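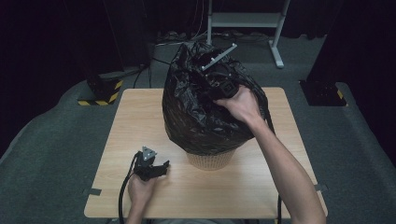
Small wicker basket, black bag, our table. Bag sits way over the rim.

**Ticket:** bin liners too big for the small baskets
**Site:** Roseden, upstairs rooms
**Opened by:** Kanokwan Khamphan
**Status:** open, workaround in place
**Date:** February 16, 2026

**Problem**

New liners from Trarkine are too large for the wicker baskets. Bag balloons up, covers nearly the whole basket, neck twists shut. People drop stuff in and it lands on top of the plastic, not inside. Twice now the bag slid down into the basket with trash in it and I had to pull the lot out by hand.

Old liners (Vorik, the plain ones) never did this. We ran out before the holidays and purchasing swapped the line. No note on the order, I only found out when the carton got here.

**Ordered vs. recieved**

- asked for: small liners, box of 200
- got: large liners, carton of 900
- so we have a LOT of these now

**Tried so far**

1. Folding the rim down twice. Holds till someone leans on it. Looks messy too.
2. Rubber band under the lip. OK on the smooth bins. On wicker it rides up, and one snapped.
3. Knot in the spare plastic at the back, outside the basket. Best so far — slow though, and you have to redo it every change.
4. Pushing the air out first. Open the bag all the way, one hand down the inside to the bottom corners, then fold over. Helps. Doesn't fix the extra length.

Also tried one on the floor instead of up on the table. Same thing, just harder on the back. Do them on the table. 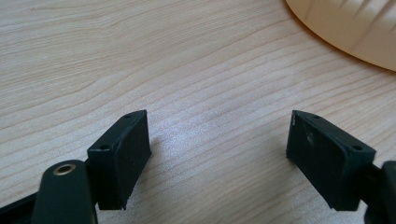 Tassanee Sriwong: could you put the large liners in the tall bins by the back stairs and leave the baskets bare for now? Most of what goes in them is paper anyway. Kaewmanee does it that way in their front rooms and just tips the baskets into one big bag at the end. Would save a liner per basket too.

**Reply, KK:** Tall bins yes, moving the carton there today. Bare baskets no for the upstairs rooms — people throw tea bags in and the wicker stains. Could go bare in the two offices. Will try that and report back.

**Update**

Offices are bare, fine so far, one sticky cup, wiped it out. Upstairs still on the knot method. Showed the evening crew, they hate it but they're doing it.

Called Trarkine re: exchange. They'll take back unopened cartons only, ours is open. Next price break on the small size is at 3,000 and we won't use that many before June, no way. Asked for a single box at normal price, waiting on a quote.

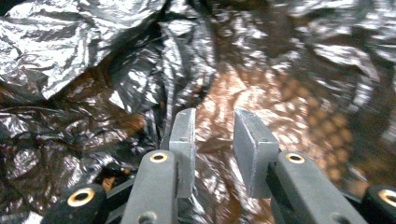
Other thing, seperate from the size. These are the shiny thin kind and they cling to themselves. You rub the top edge between your fingers and half the time you're at the wrong end. Damp fingers help. Please don't blow into them.

**To do**

- [x] move large liners to back stairs
- [x] offices go bare
- [ ] quote for small liners, one box
- [ ] fix the item code on the standing order so we don't get another 900
- [ ] Tassanee to ask Kaewmanee if they want to swap for some of ours

Leaving this open till the small ones are on the shelf.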